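Section 4. Washing soft toys and small fabric items

Applies to the Urkby front loader, both drum sizes. Read section 3 first (leveling, hoses). Last edit 2018-03-08, N. Apaza.

Before you start

1. Check the care label. No label, treat it as hand wash.
2. Look for battery packs, sound boxes, wire in the ears or paws. Anything electric comes out or the toy does not go in.
3. Go over the seams. Small hole, stitch it now. Big hole, spot clean only.
4. Brush off crumbs and dried mud. Dry brush, soft one.

CAUTION: Toys filled with beads or beans must not go in the drum. A split seam will block the drain pump, and a pump cleared of beads is not a warranty repair.

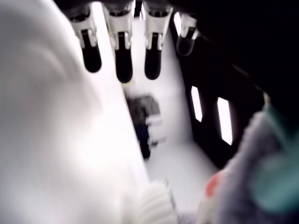
White finger segments, dark rounded tips.

Loading

5. One toy per Travham mesh bag. Zip closed, tuck the zipper pull under the flap.
6. Add two bath towels in a similar color. The drum needs the weight or it will bang on spin.
7. Do not fill past the line molded inside the door.

Note: new dark towels bleed. Use old ones.

Choosing the cycle

8. Turn dial to DELICATE. Wait for the click.
9. Press TEMP until the display shows COLD. Warm is ok for plain cotton, never for long pile.
10. Press SPIN until it shows LOW.
11. Liquid detergent only, half the usual cap. Powder gets stuck in the pile and takes two more rinses to shift.
12. No softener. Leave the third drawer empty.
13. Press START and hold for 2 seconds. Door locks, light goes steady.

If the light blinks insted, door is not shut. Push and try again.

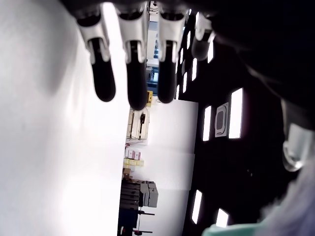

Cycle runs 66 minutes on the standard model. Longer if the water pressure is low. Don't open the lock by hand while the light is on, use PAUSE and wait.

Error 852 on the display = unbalanced load. Pause, drain, move the towels to the other side, restart on SPIN only. Comes back twice, take one toy out.

Drying

14. Lift out with both hands under the body. Not by ears, tail or ribbon.
15. Roll in a dry towel and press. No wringing.
16. Reshape while damp. Pull the stuffing even with your fingers.
17. Lay on the Lepik rack, turn every few hours. Thick toys take roughly 100 hours in a cool room, less in May when the windows are open.
18. Brush the pile when its fully dry.

CAUTION: No tumble dryer for long pile. The fiber tips melt and stay rough. Keep off radiators too.

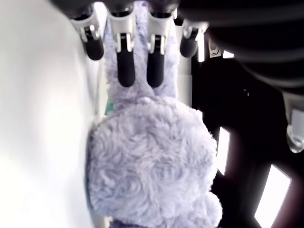 How can I tell if the stuffing is dry all the way through?
Squeeze the thickest part hard for a few seconds. Cool or clammy feel means the middle is still damp, so put it back on the rack overnight and check again.

After the last load

19. Wipe the door seal, inside the fold as well.
20. Pull the lint filter, rinse under the tap, refit with the arrow up.
21. Leave the door ajar.

Spare mesh bags and filters: Kirkodis parts counter, quote the model number from the plate inside the door. Section 5 covers curtains.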